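Tillel Allotments & Gardens Forum
Board: Kitchen Garden > Storing and Preserving

Thread: Green tomatoes, what are you all doing with yours?

marrowfat_jen
Started this thread on 10 October 2023

Right, I've pulled the last of my outdoor tomatoes because the blight finally got into the end bed, and I'm now the owner of a washing-up bowl and two carrier bags full of hard green ones. I've done chutney every year since we moved here and I'll be blunt, we don't eat it. There are jars at the back of the cupboard from before my youngest started school. So what else is there? I've read about ripening them in a drawer with a banana but last time I tried that I got a drawer full of fur and a very cross husband.

Varieties are mostly Gardener's Delight, plus a few big beefsteak things my neighbour gave me as seedlings and couldn't name.

pete_on_the_hill
Banana in a drawer works fine if there's no blight in them. If the plants had it then a good half of the fruit will have it too, you just can't see it yet. Look for a brownish, leathery patch near the stalk end. Anything with a hint of that goes out straight away. I lay mine on newspaper in the spare room, not touching, and check every morning with my tea.

Don't bother with the banana, mind. They'll come on by themselves.

sorrel77
Disagree with Pete on the banana! I've done one tray with and one without, same plants, same windowsill, and the banana tray was red days before the other. It needs to be a properly ripe one, going spotty. I do agree about not letting them touch.

Jen, have you tried frying them? Thick slices, salt them first and leave them in a colander, then flour, egg, polenta, and into a hot pan. My lot eat them with bacon and a runny egg and won't leave any for me.

pete_on_the_hill
One windowsill isn't a trial, Sorrel. Which tray was nearer the radiator?

sorrel77
The one WITHOUT, so there.

Mitiku Workneh
Hello all, I don't post much but I read everything. I have the plot by the water tank at Endale Road, some of you know it.

I was the same as you Jen, too much chutney and no one eating it. What I do now is a green tomato pickle, quick one, nothing clever. Slice them thin, pack into a clean jar with garlic, mustard seed and a green chilli split down the middle. Boil up cider vinegar with the same amount of water, a spoon of salt and a spoon of sugar, pour it over while hot, and put the lid on. It goes in the fridge, not the cupboard, it isn't a proper long keeping pickle. Give it 4 days before you open it. I find it's best inside a month, and in our house it has never lasted that long so I can't tell you what happens after! 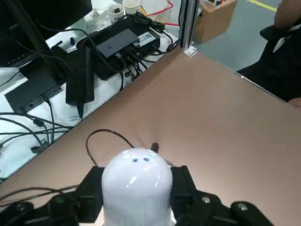
The other thing I do with the really small ones, the marble sized ones, is leave them whole and prick each one twice with a skewer so the vinegar gets in. If you don't prick them they stay very hard and they shoot across the table when you put a fork in. My mother-in-law will eat these straight from the jar standing up. For the big ones I would cut out the middle bit where the stalk joins, it never softens.

You can swap the mustard seed for coriander seed. I did that last year when I ran out and now I go back and forth.

marrowfat_jen
Oh Mitiku, that sounds much more like it. Do you peel them at all? And is it ordinary table salt? I've got a big tub of the stuff and half a box of the flaky kind that cost a fortune.

Mitiku Workneh
No peeling, life is short. Table salt makes the liquid a bit cloudy but it tastes the same to me. Sea salt if you want it to look nice for giving away. Keep your flaky one for eggs.

brackendale_bob
Bit of a warning from the miserable corner. Green tomatoes have got solanine or tomatine or one of those in them, same family as green potatoes. My sister won't touch them.

sorrel77
Bob, you say this every autumn. You'd have to eat a mountain of them. People have been making green tomato chutney for donkey's years.

brackendale_bob
And I'll say it next autumn as well. I'm only passing it on. I do eat the chutney.

pete_on_the_hill
What do people do for jars these days? I used to save coffee jars but the lids have gone plastic and the seal comes away. Bought a box of 27 off the Cirell stall at the autumn fair (odd number, I think one had gone missing or been dropped) and they've been decent so far, though the lids are a devil to get off with wet hands.

heidi_plot10
I've had those and two of mine wouldn't seal at all. I use old passata jars, in the oven on a low heat to sterilise, lids boiled in a pan. Never had a bad one.

Jen, going back to your question, you can freeze green tomatoes too. Chop them, freeze them flat on a tray, then bag them. I chuck a handful into curries from November onwards where you'd want a bit of sourness. My dal is better for it. They go to mush but in a curry who cares.

pete_on_the_hill
Did you take yours back, Heidi? He was quite reasonable with me over a trowel.

heidi_plot10
Couldn't be bothered for the sake of two jars. I keep screws in them now.

marrowfat_jen
Quick update. Sorted through the lot last night and lost around 10 to brown patches, so Pete was right on that score. The rest are split up: big ones sliced and pickled Mitiku's way (one mustard seed, one coriander), a bag of chopped ones in the freezer for Heidi's dal, and the least hopeless looking ones laid out on newspaper in the back bedroom. With a banana. Sorry Pete.

The fried ones went down very well, although I had no polenta and used crushed cornflakes, which I'd do again.

pete_on_the_hill
You'll get fruit flies.

Mitiku Workneh
Very good Jen! Please say which seed you prefer. And put the coriander jar at the back of the fridge or it will be gone before you have compared them.

sorrel77
Cornflakes! I'm having that.

marrowfat_jen
Will do. Does anyone want three jars of very old chutney?

brackendale_bob
Go on then. I can collect from the Endale Road gate.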